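How do you get a robot ready to fold socks?

Socks are small, soft and badly behaved. Put one down and it goes any shape it likes. A brick would never do that to you, and so robots got good at bricks long before anyone asked them to do the laundry.

The Drimatora is a folding machine. It has two arms, a flat table and a bin for clean clothes, and it lives behind a see-through fence. A machine plus its table and its fence is called a cell. It's the same word as the tiny parts you're made of, and also as the room in a prison. Pick whichever cheers you up.

Before a Drimatora can do any work, somebody has to know how the job goes when hands do it. You pull, you tuck, you press down, you pack things away. You've probably never thought about it. A robot has to be given every bit of it.
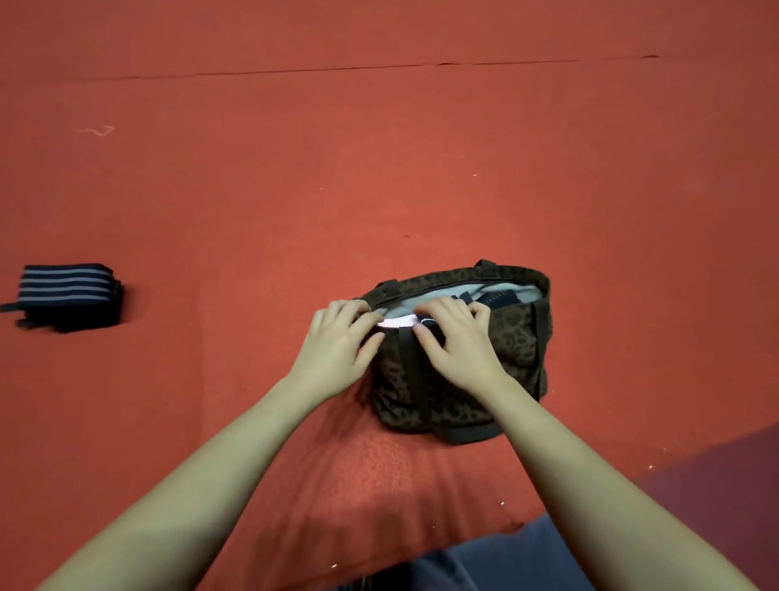 Two hands at the top of a tote bag with pieces of cloth inside.

Step one: bolt it down

The arms are strong, and when a strong thing swings quickly, whatever it stands on wants to swing the other way. So the base is bolted to the floor. Then a fitter checks it with a spirit level, which is a bubble in a tube and cost less than lunch. The robot cost rather more than lunch.

Step two: show it where things are

Robots don't look round a room and think "ah, table". The fitter moves the arm slowly to each corner of the table and presses a button, and the machine remembers the spot. This takes 12 minutes if nobody bumps the table. If somebody does bump the table, it takes 12 more.

Step three: practise

The robot gets one sort of clothing to begin with. Long knitted things are tricky, as they stretch when you pull them and then spring back when you'd like them to stay put.

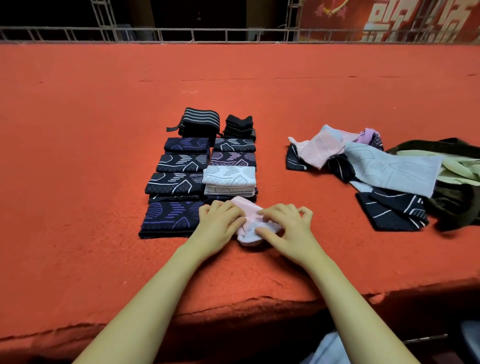 It also has to learn how hard to squeeze. Too soft and the sock stays on the table. Too hard and the fingers wear out, and robot fingers have rubber pads that somebody (guess who) has to change. Our machine gets new pads after 3,000 folds. The old ones go as smooth as a licked lolly, though please don't check.

Step four: stacks

Folding is only half of it. The folded things have to go in piles that stay up, with like next to like, so that a person can find the pair they want on a cold February morning. 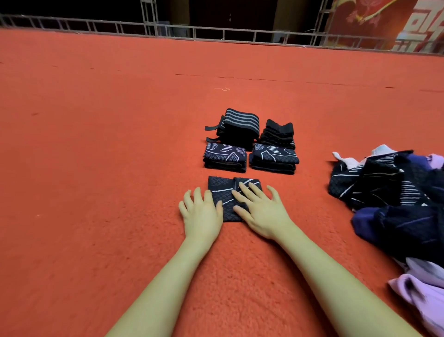
Uriel Gaete
Robot fitter and changer of rubber pads

Looking after it

Every 600 folds I stop the machine and clean it. First I switch it off and put my own padlock on the switch, with the key in my pocket. That way it can't be started while my head is in it, and I'm fond of my head.

Then I hunt for fluff. Fluff gets on the camera window, and a robot with fluff on its window may try to fold the fluff. I wipe the glass with a soft cloth, vacuum under the table and feel along the cables for any that have been rubbed thin.

Last of all I give it one sock. If the fold is straight, I open the clothes bin and go and put the kettle on. If the fold is crooked, I go back to the corners of the table and do step two again.

Words to know
Cell: a robot, its table and its fence, all together.
Pad: the rubbery part on a robot's finger.
Fitter: the person who gets blamed for the socks.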